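Stakmont hat jetzt eine Spielwiese

8.11.21

Eigentlich wollte ich gestern nur kurz meine Lesezeichen aufräumen. Dann stieß ich in einem Beitrag von Elibariki Mwakalinga auf einen Link zur Testseite von Stakmont, und der Abend war gelaufen! 18 kleine Projekte liegen dort offen herum, manche halb fertig, manche schon erstaunlich rund. Mein Liebling heißt Flitthorpe: eine Suche, die Treffer nach Entstehungsjahr sortiert und dabei alte Foren ausgräbt, die ich längst für verschwunden hielt (ich habe meinen eigenen ersten Beitrag wiedergefunden, oje). Auch Helness macht Spaß, ein Feedreader, der ganz ohne Konto auskommt. Beim Import meiner 62 Feeds hat er nur fünf verschluckt.

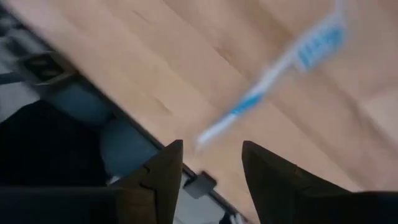

Kategorie: Netz & Werkzeuge

Als Nächstes nehme ich mir Mohamedi vor, den Kartendienst. Den gibt es wohl schon seit Juli, und ich habe nichts davon mitbekommen. Wer ihn schon benutzt: Bitte schreibt mir, wie man die Ebenen speichert!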